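Tabletop project, July update for Vidal
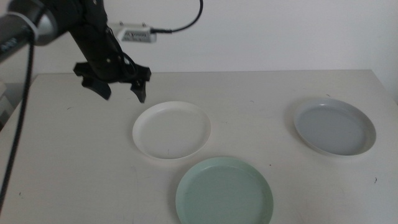 The white table, with three plates set out on it.

Hi all, and thanks for your patience with me this month! The big news is that the table is settled at last. We went with the white top in the end (I know a few of you liked the darker sample from Farkell) and I'm really happy with it. The pale surface makes it easy to spot crumbs and smudges, and it wipes down in no time.

The electronics box is up on the wall behind the back edge, so we aren't losing any work space to it. Its cord comes out of the right end and loops up out of the way. I'd still like to tidy the cables on the left, and that's first on my list for August.

Now, the plates. Corentin Roussel and I spent most of the month on the place-setting part of the plan, which is the bit you're all paying for, after all! We began with plain white plates and kept things simple: one plate, one spot on the table, pick a starting position and go from there. We've written up 32 layouts so far, and I want to get through six more before we bring in the bowls. The bowls are late, by the way. Dromance sent the wrong size, they've been very nice about it, and the new ones should be with us in about two weeks.

Money is fine. The table came in a little under what we'd set aside, so I moved the difference over to dishes and left everything else as it was. The lamp from Leltevum is still on order and will go on next month's sheet.

One thing I need from you: could somebody let me know if the cups should stay in this phase or move to the next one? I'd be glad to keep them in, but then we'll want another shelf, and I'd have to order it pretty soon. A quick yes or no by email is plenty.

If you want to stop by and see the table for yourselves, mornings are best. We're usually set up by 7 and I'll have the layout sheets out for anyone who wants to leaf through them.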